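Cleaning a bedroom where people also eat and sleep over

Sun 6 April

In our house the bedroom is also a place for films, for late snacks and for guests, and so it gets dirty in another way than a bedroom which is only for sleeping. I have kept these notes for some years and I correct them when I learn a better method. A reader in Woscombe asked me to put them on one page, so I did it.

Start with the window

Open the window before you touch anything. Old crisps and sweet drinks leave a smell that sits in the bedding, and it goes away more quickly if the air is moving while you work. In July I do this early in the morning, before the street becomes hot. In winter ten minutes is enough for me, with the door closed so the corridor stays warm.

What you need

One bin bag for rubbish and one smaller bag for bottles. A dry cloth and a damp cloth. A vacuum cleaner with the narrow nozzle. A bowl with 300 ml of lukewarm water and 2 drops of washing-up liquid, for spots. I keep everything in a bucket under the sink, together with a stiff brush that I bought at Drukedine for very little money. Any stiff brush will do the same work.

Pick up first, vacuum after

It is tempting to take the vacuum cleaner at once, but a piece of wrapper in the hose will cost you more time than you saved. I once had to take the whole tube apart on the balcony.

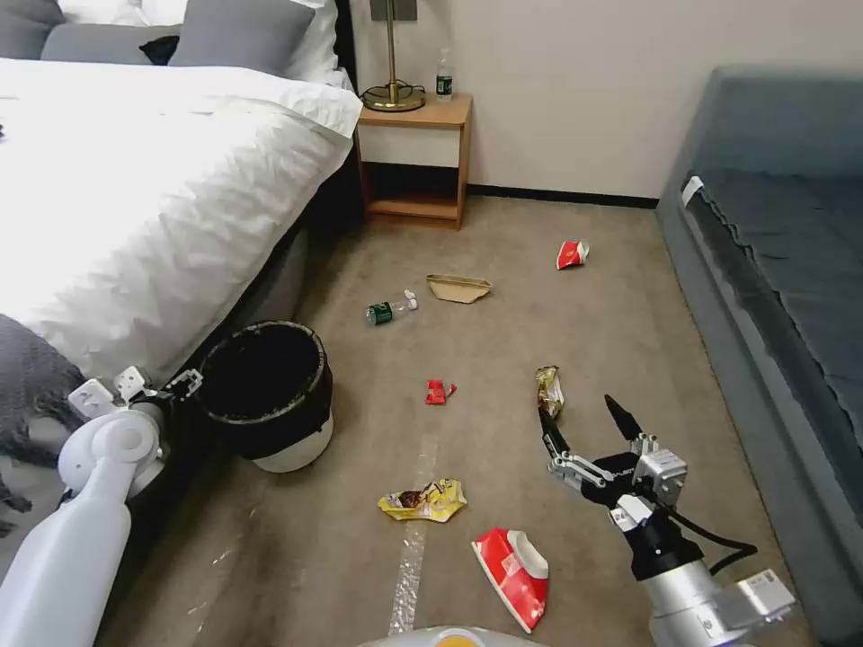
The order in which you pick things up matters more on carpet than on a hard floor. Crumbs go deep into the pile when somebody steps on them, so begin at the door and clear a path in front of your feet. Take the bags that held something greasy or salty before all the rest. The gold and silver chip bag is the kind I mean: lift it by the top, keep the opening upwards and fold it over two times before it goes into the rubbish. The paper tray on its side should be turned up slowly in case there are still crumbs in it. For a bottle that is lying down, check that the cap is tight before you lift it, then put it with the other one from the nightstand into the bottle bag. Small crumpled wrappers come last, and look also under the edge of the bed, where they like to hide.

The bedding

When the floor is free, lift the duvet up so that no corner hangs down. If people have been eating in bed, take it to the window and shake it outside. Pillows I beat with the flat hand, one against the other. A knitted throw should not be shaken too hard, as the stitches become long. Fold it in four and brush it with a dry hand in one direction only.

For a padded mattress on a daybed, use the narrow nozzle along every seam. A scalloped seam has many small curves and each curve can keep crumbs. Go slowly and pull the fabric a little flat with your other hand. Look at the tag for the washing instructions before you use any water on it.

Grease on carpet

Scrape away what is dry with a spoon. Lay a sheet of kitchen paper on the spot and press, do not rub. After this dip the damp cloth in the bowl, press again from the outside to the middle, and finish with clean water. Try it first in a corner which is covered by furniture. I used a stain powder from Cleder before, but it left a pale ring on our carpet and I returned to washing-up liquid.

The nightstand

Take the lamp and everything else off and wipe the wood with a cloth that is almost dry. Water rings should be wiped the same day. Dust the base of the lamp and also the cord, after you have pulled out the plug. If the cord is too long, make a loose coil behind the lamp and close it with a strip of fabric. Do not make it tight, and do not put a glass of water beside it.

Vacuuming

Now you may vacuum. Go over the carpet in one direction and then across it. Around the bed frame I do it 4 times, with short movements. Upholstered sides collect dust too, and the soft brush is good for them.

Empty the vacuum cleaner the same evening if there was food in it. Put a new bag in the bin and leave the bin where the people who eat in bed can reach it.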